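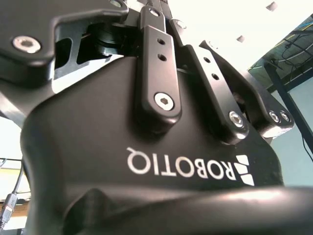
How long do I have to pick up a packed box after I get the notice?

Packed boxes are held for 2 weeks at the Prellcombe storeroom. After that the contents go back on the shelves and the box is broken down for reuse.

Pickup is at the side door, from 4 p.m. to 7 p.m. Bring the notice or the box number written on it. If someone else is coming for you, write their name on the back of the notice and sign it.

Boxes packed in February are numbered 413 to 569. Kitchen items are wrapped in newspaper and go in at the bottom. Towels and bedding are on top. Glass jars are packed separately, so check whether your notice says "jars" before you leave.

Please return empty boxes flat, with the tape pulled off. The tall ones with handles are the most useful to us. We also need clean newspaper and lids for the medium bins.

Questions about a missing item should go to Gobnait Ó Dálaigh at the front desk, extension 167. Have your packing list with you when you call.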